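Pledport Gripper Comparison

The Pledport Gripper Comparison is a bench test program for small robot grippers, run by the engineering firm Huvarard at its workshop in Pledport. It measures how well low-cost two-arm stations handle soft goods, mainly clothing. Results were first released on 28 August 2022.

Two gripper types were entered, the Eze and the Hinine. Each was fitted in pairs to the same arms and run from the same controller. A full series consists of 341 attempts on T-shirts, divided among lifting by the hem, lifting by the sleeve and spreading on the table. Garments are taken from a basket beside the work area, and both grippers approach the cloth from above.
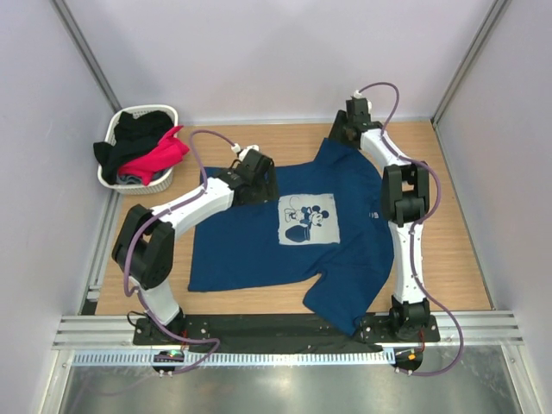 Critics of the program have argued that a fixed table height favors the Eze, whose fingers are shorter, and that the Hinine should be tested again with its own mounting offset. Huvarard accepted the point in part and added a second height setting, 8 mm lower, the following February.

Under the revised rules, finger pads are replaced after 50 attempts, and a gripper is withdrawn once it has completed over 800 closing cycles without service. Camera position is kept the same for all entries. Scores for the two height settings are listed separately and are not combined.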